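Turnemer to Take Back White Packing Foam at Filtstead Depot

FILTSTEAD, 2019-09-12 - Turnemer, which packs and ships small appliances and glassware for online stores, will begin taking back white packing foam from the public at its Filtstead depot. The service is free and is open to any household or small business in the area, whether or not the foam came from a Turnemer shipment.

The depot will accept clean, white molded foam of the kind used to hold goods in place inside a box. Corner blocks, end caps, flat sheets and hollow frame-shaped pieces can all be dropped off. Pieces that are whole and in good shape will be sorted by size and used again in outgoing boxes. Broken pieces will be pressed into blocks and sold to a recycler.

Turnemer ran a trial of the service from March through the end of the summer with 41 small businesses in Filtstead. During that time the depot took in 1,080 bags of foam. Most of it came from furniture stores, repair shops and two school supply offices. The company had expected that nearly all of it would need to be pressed. More of it was fit for reuse than planned, and the sorting area was made larger in June to make room for it.

Foam takes up a great deal of space for its weight. A bag that one person can lift with one hand fills half of a curbside bin, and many haulers will not take it at all. Several of the businesses in the trial had been storing foam in back rooms and garages while they looked for a place to bring it.

The reuse side of the program depends on careful sorting. Each piece is checked for cracks, stains and crushed edges. Hollow pieces get a second check on the inside walls, where damage is easy to miss. Pieces that pass go into bins marked with one of 6 sizes. Packers at the depot then pull from those bins before opening any new foam.

Shape matters as well as size. A plain flat sheet can be cut to fit almost anything, but a molded piece was made to hold one item and has to be matched to something close to it. Frame-shaped pieces with a rounded opening in the middle have been among the most useful, as they fit well over jars, lamp bases and small motors.
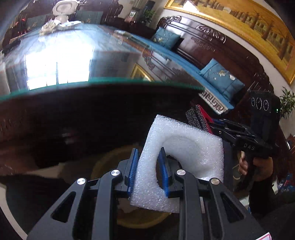 The same frame shapes are also the ones most often broken in transit, usually at the thin part of a side wall. Turnemer asks people to leave these pieces as they are and not snap them to save room in the bag. Tape and paper labels should be peeled off if they come away easily. If they do not, they can be left on and will be removed at the depot.

The following will not be accepted: food trays and cups, packing peanuts, soft gray or black foam, spray foam, and anything that is wet or has been stored with paint or oil. Colored foam is not part of the program for now.

Foam should be brought in clear bags so that it can be checked at the door. There is a limit of 3 bags per visit for households. Businesses with more than that should call ahead and arrange a time with the front desk. The drop-off door is on the loading side of the building, next to the visitor parking spaces.

Bălan, a maker of pressed foam picture frames and trim, will buy the blocks made from broken pieces. The blocks will be picked up from Filtstead when there are enough to fill a truck.

Reused foam will also be offered for sale by the bag to local shippers - small shops and people who sell from home, for the most part. Prices and sizes will be posted at the depot counter.

Questions about the program can be directed to the front desk at the Turnemer depot in Filtstead during business hours.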